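News > Local > Business

2025-08-12
By Teresa Laskowska

Senanby's monthly repair evening will move to the old Nowakowski bakery from next month, after outgrowing the library basement.

The group took in 437 items between January and the end of July, mostly lamps, kettles and bicycles. Organiser Szymon Nowicki said the basement had become too cramped for the queue. 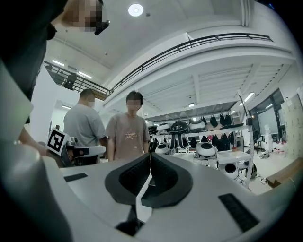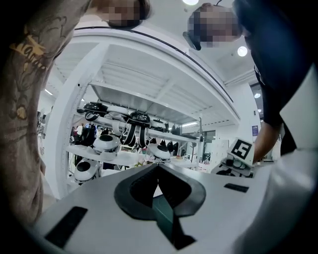

The bakery has been empty for 3 years. Its owner, Aramora, has agreed to let the ground floor for £300 a month, and a collection in July raised £1,237 towards the first months' rent.

Repairs will stay free, though people are asked to pay for parts. Sewing machines can be brought in again once the new benches are fitted. Parking is behind the building, and the side door has a ramp.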